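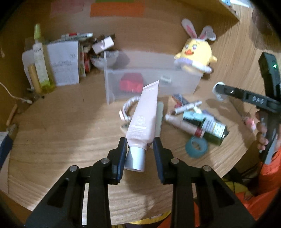 One student on last term's course wrote that a statement posted by an actor on their own account should count as confirmed, full stop, and asked why we lose marks for adding "said in a post". The answer takes up most of this session.

Posted in April by the course team

Handout 4: Reporting celebrity statements

A post confirms that the person said something. It does not confirm the thing itself. If a singer writes that her tour was cancelled by the promoter, you report that she wrote it, then ring the promoter.

Attribution
Use "said" or "wrote". Keep "revealed" and "admitted" for facts already established elsewhere. "Claimed" suggests doubt – use it only if you have grounds.

Worked case: Velturik
The film Velturik lost its lead two weeks before shooting. The studio, Stindilell, put out 11 words. The actor's post ran to 574. Most sites quoted the post at length and left the studio line to the last paragraph, where few readers reached it.

Exercise
Write the Velturik story in 100 words. Both sides must appear in the first four sentences. Bring a printed copy to the seminar.

Reading: Lloyd, chapter 4. The Vuten style sheet is in the course folder.

We use cookies to improve this site. Accept | Manage settings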